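Boltdale Works > Newsletter > Shop Floor Notes

Home Issues Shop Floor Notes Contact Search

Open trays for shared hand tools

2019-03-19

The packing benches at Koskela have changed from lidded bins to open cardboard trays for shared hand tools. The change applies to scissors, tape cutters, markers and folding bones. Knives with exposed blades stay in the locked drawer and are signed out as before.

A tray is a shallow carton with one side cut lower than the other three. The low side faces the person working. Cut it with a straightedge and tape the raw edge, which otherwise frays within a few weeks. Any carton of suitable depth will do, but a colored one is easier to find on a white table than plain brown board. One tray per table.

Scissors lie flat near the front of the tray, blades parallel to the low side. They are not stood upright in a cup. In January we logged 11 cases of scissors missing at the start of a shift, and most of them were later found under packing paper on the same table. 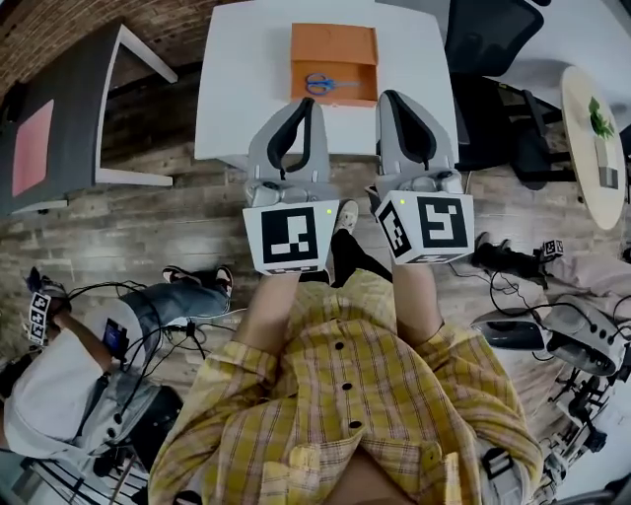

Mats stay on the side tables. Cutting is done there and the tool goes back to its tray before the next carton is opened. Please do not slide a mat under a tray to stop it from moving. Two strips of double-sided tape on the base hold well enough and peel off at cleaning.

Keep the floor between tables clear of offcuts. Stools go back against the wall when not in use, and a walking gap of 30 inches is the minimum on either side of a bench.

Venla Väisänen has revised the bench sheet to match. The old sheet listed tools by bin number, and the new one lists them by table. Tray contents are checked at the end of each shift and initialed on the sheet. A missing tool is written down even if a spare is available.

The Sareda site will change over when its remaining bins are worn out. Bolness has asked for the cutting pattern and will use it for label rolls as well, with a deeper front cut. Copies of the pattern are in the rack by the supply window.

Worn scissors go in the return box for sharpening. Tag them with the table number.

Boltdale Works Newsletter | Contact the editor | Copyright 2019 Boltdale Works | Back to top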